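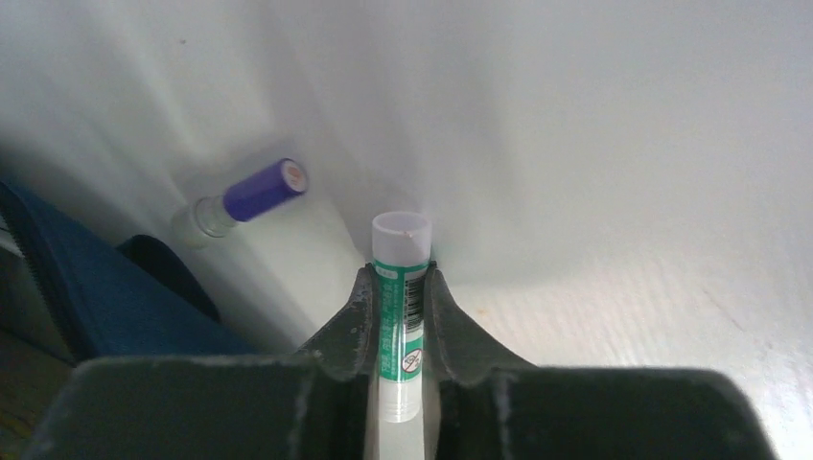 Wrist camera view: a glue stick between the fingers.

Unit 2: Collecting Demonstrations
Notes for the robot learning course, Camenzind Lab
Instructor: Wendelin Bachmann

Last time we trained a policy on data somebody else had collected, and it was easy to treat the dataset as something that just arrives in a folder. In this unit we make our own, and I think it is the best part of the course! You learn more about a task by demonstrating it badly for an afternoon than by reading papers on it.

The running task is the school bag. School supplies and books are on the work surface, the bag is open, and the two arms have to get things into it. A person does this while half asleep. For a pair of grippers it is full of lovely problems: cloth that changes shape every time you touch it, thin things, round things that roll, and books that have to go in at an angle.

What we record

An episode is one attempt, from the start signal to the stop signal. Each episode holds:

joint positions for both arms
gripper opening, left and right
the commands sent by the operator (these are the action labels)
video from the wrist cameras and the fixed camera
one line of text saying what the task was
a success flag, set by the operator at the end

Watch the difference between the commands and the joint positions. When a finger presses against a hard object, the command keeps closing while the joint stops. The gap between the two carries information about force, and if you train on measured positions as your actions you throw it away. People who did this in last year's class got grippers that touched everything and held nothing.

Why the wrist view matters

Look again at the glue stick at the top of these notes. From close up you can see the fingertips on both sides of the tube, and how high up it they reach. In a view of the whole workspace, that contact covers a few pixels and an arm may be in the way. On the other hand, the wrist camera has no idea where the bag is unless the bag happens to be close by. We keep both views, and later you will train with one of them removed and see which stages of the task fall apart.

Variation

Our Prumitz set has 1,304 episodes, and my favorite thing in it is how different the starting layouts are. The first version, Mamis, was collected in February with the objects in nearly the same spots each time. The loss curves were gorgeous. Then we turned the bag a little and the policy reached, with total confidence, for the place where the opening used to be.

So please vary things on purpose. Turn the bag. Lay the marker down in one episode and stand it up in the next. Swap which arm goes first. Change one or two things at a time and write down what you changed in the session log, spelled the same way every time (the search tool is very literal).

What to do with mistakes

Do not delete an episode only because something slipped. If you dropped the object, picked it up again and finished, keep it and mark it as a success with a recovery. These are gold – a policy that has never seen a dropped pen has no clue what to do after it drops one. Episodes where you gave up are kept as well, with the flag set to failure. They stay out of plain imitation training and come back in Unit 4.

Pauses are a different matter. If you stop for 10 seconds to think, the policy learns to stop too, and it may never start again. Plan the whole motion before the start signal. Helell, our playback tool, shades any stretch without motion in gray, so check for gray before you upload. 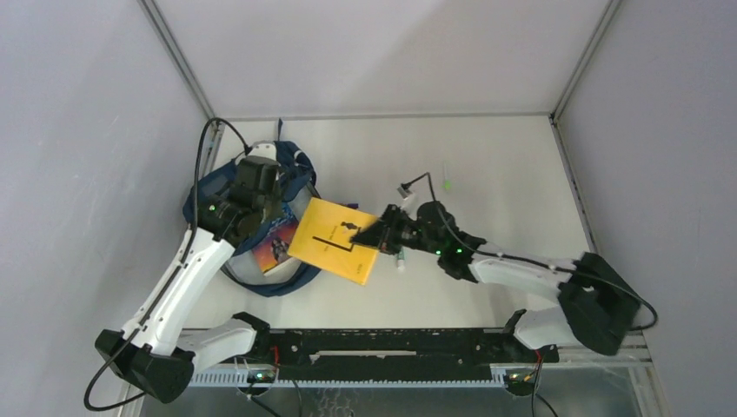 How many operators should contribute to one dataset?

At least two for this assignment, and more is welcome. Everyone has their own habits in approach angle and speed, and a set from a single operator tends to teach those habits along with the task. Agree on the order of the main steps first, though. If one of you always loads books first and the other always loads them last, a small model can get stuck between the two.

For the lab session

Work in pairs. One person drives, the other resets the objects and keeps the log, then switch halfway. Record a few throwaway episodes to warm up and put them in the practice folder. Before you leave, replay one episode of your own in Helell with all views side by side and check that the video and the joint traces line up at the moment a gripper closes.

Reading for Unit 3: the handout on action chunking, sections 1 and 2.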